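Getting the towel cell to behave again

Sun 17 May

So the last time I wrote about the towel cell I promised a proper post on how we set it up, and then April ate me alive. Sorry! Mirsad Perić has been nagging me for it (he wants something to send new people so he can stop explaining the felt), so this one is for him.

Quick catch-up for anyone new. We have a red and black arm standing behind a table covered in green felt, and its job is to pick up a towel, find a corner and fold the thing. The project is called Surdu and I've lost track of who picked that. My part is keeping the cell in a state where people can do their work with it, so I think a lot more about bolts and cables than about folding.

The trouble started with the grip height. Over a couple of weeks the fingers had begun coming down too deep, and you could hear a little scuff every time they reached the felt. I ignored it for longer than I should have. Then one morning Nattawut Ratanaporn ran his hand over the middle of the table and found a spot that had gone fuzzy, and gave me a look, and I cleared my afternoon.
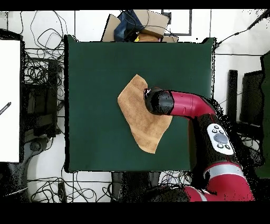
My first guess was the fingers. I took both off, cleaned the mounting faces, put them back and ran 10 picks. Same scuff. Second guess was the table itself, so out came the long level, and one of the back legs had sunk on its foot by 2 mm. Two! You'd think a towel wouldn't care, but terry is soft and squashy and the arm needs to stop right above the felt, so the side that sits high gets scraped and the side that sits low gets missed picks. I wound the foot back out, put a dab of thread locker on it, and went round checking the other legs while I was down there on my knees anyway.

After that I taught the table plane again from scratch. My way of doing it is slow but I trust it: jog the arm down over each corner with a sheet of printer paper under the fingertips, stop when the paper just drags, save the point, move on. Then I do the middle as a check. If the middle disagrees with the corners I start over, and yes, I had to start over, and yes, I had a sandwich first.

Then came the wrist. The bolts between the wrist and the gripper get a witness mark in paint pen, so a loose one shows up as a broken line. All fine this time. I re-torqued them anyway and redrew the marks, and I wrote it in the Zinditz log (our maintenance notebook, long story) so that whoever comes next knows how old the paint is.

The test I like best at the end is the plain one-corner hang. Grab a corner, lift, hold still, and watch whether the cloth creeps down between the fingers. I give it 39 seconds, which is the length of the silly song on Mirsad's phone that we used the first time and never replaced. 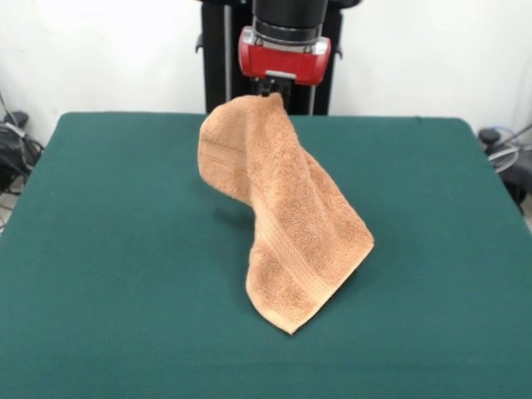 Filed under: Upkeep

The finger pads deserve their own paragraph. Ours come from a small shop called Drandulo and they're good, but lint packs into them until they go slick, and then everybody blames the software. I brush them with an old toothbrush at the start of the day and wipe them down with alcohol at the end of the week. When they get shiny, I swap them. Always as a pair! One new pad and one old pad gives you a grip that twists, and I spent a miserable evening learning that.

Felt gets a lint roller, going one way only, back to front. I tried a vacuum once and it lifted the edge.

Grip force is the other thing people keep asking me about. I set it with the towel bunched up, because a bunched towel is where you find out you've been too gentle. One layer will stay put with hardly any squeeze at all, but a big fold is springy and wants to push its way out. I start low and go up one step at a time until the pile lifts and stays lifted, then add one more step and leave it alone.
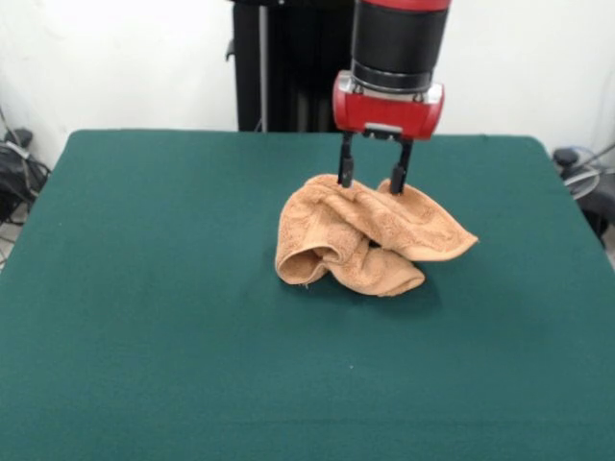 I ended up at step 11, up from where Nattawut had it, and he's grumbling that it'll wear the pads faster. He may be right. We'll see at the next swap.

Still on my list: the cables. I know, I know. I have a bag of Wivus clips in my desk drawer and a free morning coming up, and the plan is to get everything on the left side off the floor first, label both ends, and then see how much patience I have left for the right. If any of you have a labeling trick that survives being kicked, put it in the comments, please. Masking tape lasts me a week.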